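Hearing Conservation at Titport: Frequently Asked Questions

Who has to be in the program?

Anyone whose average exposure over a shift reaches the action level. At Titport that currently means 201 people, mostly in the press hall, the grinding bays and the compressor building. Office staff who walk through these areas for a few minutes a day are not enrolled, but they still have to wear protection while they are there.

How do I know if my area is posted?

Look for the yellow sign at the entrance. If you have to raise your voice to talk to a person at arm's length and there is no sign, tell your supervisor and ask for a reading.

Do I have to take the hearing test?

Yes, if you are enrolled. The first test is your baseline, and later tests are compared with it. You are tested every year after that. You don't pay for it, and the time counts as hours worked.

What should I do before the baseline test?

Stay away from loud noise for the night before, at work and at home. That includes power tools, concerts and headphones at high volume. If you have a cold or an ear infection, call and reschedule.

Who does the testing?

Wisus runs the tests in the van at the north gate. Appointments take up to 80 minutes when there is a line. Bring your badge and your appointment slip.

What happens if my results change?

You will get a letter. A retest is offered first, and if the change is confirmed, your protection is refitted and you go through training again. A change in results does not affect your pay or your job.

Can I choose my own earplugs or muffs?

You can pick from the types stocked in the supply room. There are foam plugs, reusable plugs and muffs. Muffs bought from outside need to be checked by the safety office before you wear them on the floor.

When do I need plugs and muffs together?

Only in the 2 compressor rooms and during blowdown. The posting on the door will say "double protection."
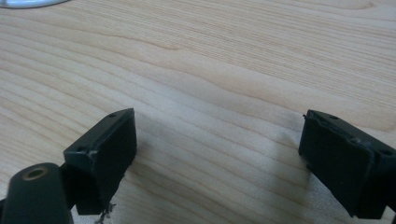
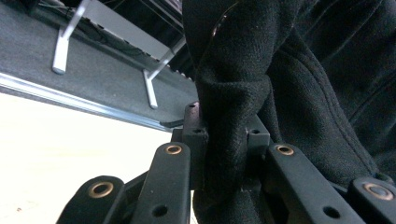
Can I listen to music under my muffs?

No. Music adds to your exposure, and it can cover alarms and truck horns.

I work at both Quezada and Titport. Which program am I in?

The one at the site where you spend more hours. Your records can be shared between the two if you sign the release form.

How long are records kept?

Noise readings are kept for at least 2 years. Test results are kept for as long as you work here. You may ask for a copy of yours at any time.

Related items

Requesting a noise reading
Heat stress: August schedule changes
Respirator fit testing FAQ
Contractor orientation, Atico building
Eyewash station checks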